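Virkberg Stida twin-arm kit - seen at the Zadby open day
Posted 2022-09-26

Quick one, typed on the train. Went to the Zadby open day mainly for the Stida, the two-armed bench kit from Virkberg. Price on the card was 1,799, or 2,082 with the walled bench. Demo was mugs and a wire dish rack. Sounds dull. Stood there ages.

Good points first. Gripper is slim enough to work over the rack with a mug in its fingers, and the grid on the worktop makes it easy to judge where things sit. Both arms share the one bench, so you get a real idea of the reach.

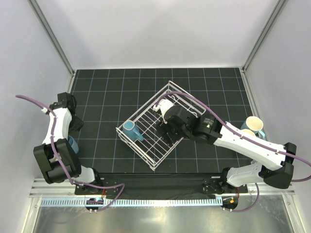 Can you buy just one arm and add the second later?
Virkberg sell them singly, but the second has to be fitted by Zadby and there's a wait, so order the pair if you know you'll want it.

Software is called Org. Daft name, impossible to search for. Menus are plain and teh start-up guide is short, 2 pages. Didn't get on with the speed setting - buried three screens down, and I'd be changing it all day.
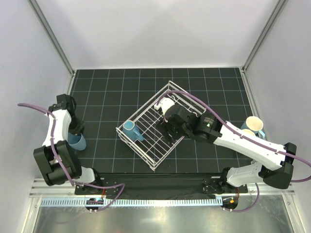

Cables are my other moan. They run on the outside of the arms with big loops, and in a small workshop I'd catch a sleeve on one within a week. Covers are extra. Cheeky at this price.

Staff were decent, answered everything, didnt push. Stand 712 if you go to the next one in March, parking is round the back and fills early.

Four stars. Would be more with the covers in the box. Still waiting on a delivery date for mine.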